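Larnberg rents out its Kasten hand-held gripper kit by the week, two units to a case, and the product lead is brisk on what the customer gets for the money. "You get two grippers, two chargers and a login. The arm is your problem."

The kit records a person doing household jobs through the same kind of fingers a robot would use. Cloth work on a bed is the job most often asked for at the Gasdale site, and the one the firm prices by. 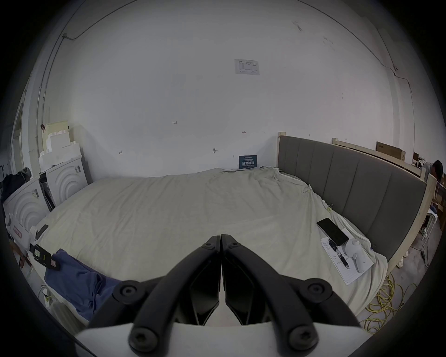

A week costs 165 a unit, with storage billed apart. The lead would not discuss discounts. "We did one for Gituswood and regretted it."

The fingers are sold as a wear part. Larnberg advises changing the pads after 2,960 closures, a figure taken from its own bench tests – users with coarse fabrics should expect less. Thin cotton is harder to pick up than towelling, and the lead puts most failed grasps down to approach angle. "People come in too flat. Tip it down and close late."

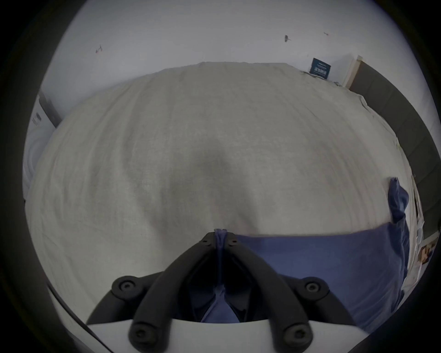
*Blue cloth held between the fingertips, wide-angle view from the gripper.*

Setup is given as nine minutes in the manual. A new operator will take longer, mainly over pairing the two units, and the software still drops a session if one of them loses its clock. A fix is due in November. Until then the advice is to keep takes short and check each one before starting the next.

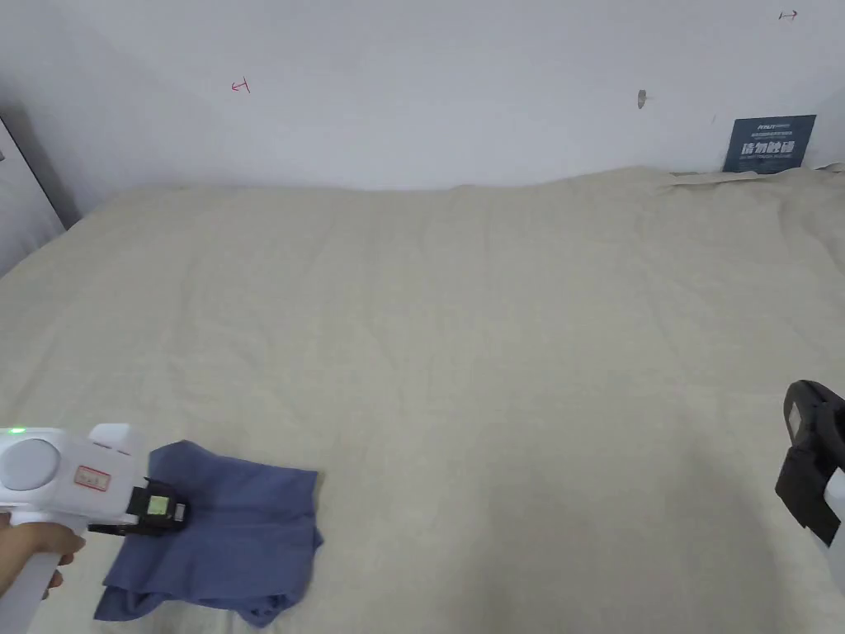
*Gripper in hand at the cloth, with a second unit at right.*

Asked about left-handed users, the lead said the housing is symmetrical and the trigger can be swapped with a hex key. Spare triggers are not in the case and have to be ordered.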